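This site uses cookies to remember your settings. Accept | Manage preferences

Botar hand-held gripper kit – request for assessments

Ifor Harries
Our department is reviewing the Botar kit, sold in pairs by Miretcombe. The quotation covers 15 pairs, with marker cubes. Members with experience of appliance tasks are invited to comment.

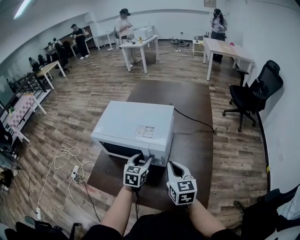 Grippers and Hand Tools

ruddock64
Two white grippers at a microwave on a floor mat is a fair test. We found the curved fingers satisfactory on doors. I would recommend purchase.

trultmont_lab
I must disagree. Our pairs required recalibration after 80 sessions, and Miretcombe charged for the service – a cost absent from the quotation.

ruddock64
Our contract included recalibration. The terms may differ by region.

Ifor Harries
Thank you both. I shall request the service terms in writing before March.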